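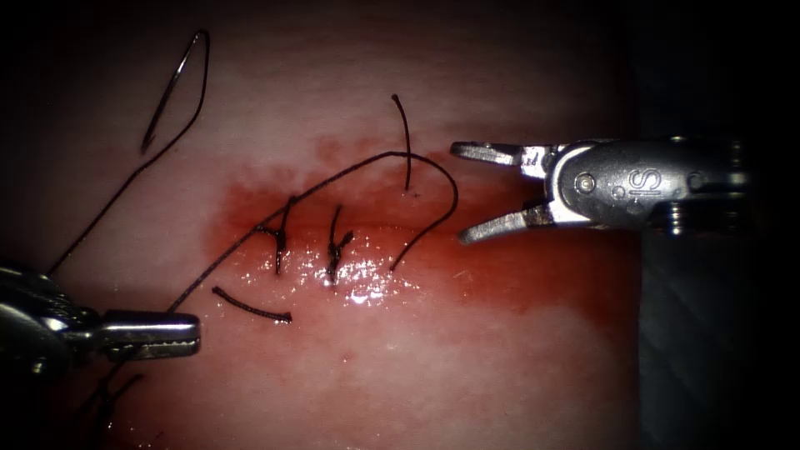
ウルモント聖書講読会 通信講座「詩編を読む」
添削担当者および試読協力者の募集について

レツカ聖書研究所(以下「当研究所」という)では、通信講座「詩編を読む」の改訂にともない、添削担当者ならびに試読協力者を下記のとおり募集いたします。本講座は、当研究所の講読部門であるウルモント聖書講読会が運営し、教派を問わず、旧約聖書を初めて通読される方から教会学校で教えておられる方まで、幅広く受講いただいております。今回の改訂では、嘆きの詩編を扱う単元を全面的に書き改め、あわせて各課の課題文と参考資料を見直します。

1.添削担当者
募集人員 2名
業務内容 受講者から提出された課題文の添削、所見の執筆、質問票への回答。課題文は一編につき800字程度で、詩編の本文を読んで気づいた点、並行法や反復表現の働き、礼拝における用いられ方などについて述べるものです。
応募資格 次のいずれかに該当する方
(1)神学校または大学において旧約学もしくは聖書学を履修された方
(2)教会、学校または聖書研究会において、継続して聖書の講読を指導した経験のある方
ヘブライ語の知識は必須ではありませんが、辞書を用いて語句を確認できる方を歓迎します。所属教会および教派は問いません。ただし、受講者の信仰上の立場を尊重し、特定の教派への勧誘を行わないことに同意いただきます。
勤務形態 業務委託。在宅にて行っていただきます。
報酬 添削一編につき4000円(所見の執筆を含む)。質問票への回答については別に定めるところによります。
委嘱期間 1年間とし、双方の合意により更新することができます。

2.試読協力者
募集人員 25名
協力内容 改訂版教材の草稿を課ごとにお読みいただき、所定の用紙に意見をご記入のうえ返送していただきます。設問の意味が取りにくい箇所、説明の不足する用語、引用箇所の誤りなどについて、率直なご指摘をお願いいたします。
応募資格 18歳以上で、日本語の教材を無理なくお読みになれる方。聖書についての予備知識は必要ありません。本講座を過去に受講された方も応募いただけます。
謝礼 金銭による謝礼はありませんが、完成した改訂版教材一式を贈呈いたします。教材の送料および返送にかかる費用は当研究所が負担します。

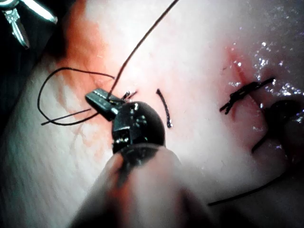
なお、試読用の草稿は印刷版を原則としますが、文字の拡大を必要とされる方には電子版をお送りいたします。応募の際にその旨をお書き添えください。草稿の複製および第三者への譲渡はご遠慮願います。お読みいただいた草稿は、意見用紙とともに当研究所へご返却ください。

3.応募方法
添削担当者に応募される方は、次の書類を当研究所ナクパン分室あてに郵送してください。
・履歴書(写真貼付、様式自由)
・聖書講読の指導または学修の経歴を記したもの
・詩編第13編についての小文(1200字以内)
小文は学術論文の形式による必要はありません。初学の受講者に語りかける文章としてお書きください。使用した聖書の訳名を末尾に明記してください。
試読協力者に応募される方は、氏名、住所、年齢、連絡先および応募の動機を記入した申込書をお送りください。申込書は当研究所の窓口で配布しているほか、返信用封筒を同封のうえ請求いただければ郵送いたします。

4.締切
いずれも3月24日必着とします。締切後に到着した書類は受理いたしかねますので、余裕をもってお送りください。

5.選考
添削担当者については、書類審査を通過された方に面接を行います。面接はナクパン分室にて実施し、遠方の方には電話による面接も認めます。面接にかかる交通費は応募者のご負担となります。試読協力者については、年齢および聖書講読の経験に偏りが生じないよう考慮のうえ決定します。結果は応募者全員に文書でお知らせします。選考の経過に関するお問い合わせには応じかねます。

6.個人情報の取扱い
ご提出いただいた書類は本募集の選考および連絡の目的にのみ使用し、返却いたしません。選考終了後、当研究所の規程に従い適切に廃棄します。

7.その他
採用された添削担当者には、委嘱に先立ち、ウィルネセオ会館で行う説明会に出席していただきます。説明会では添削の基準、所見の書式および提出物の取扱いについてご案内します。本募集に関するご質問は、書面にて当研究所講座係までお寄せください。

レツカ聖書研究所 講座係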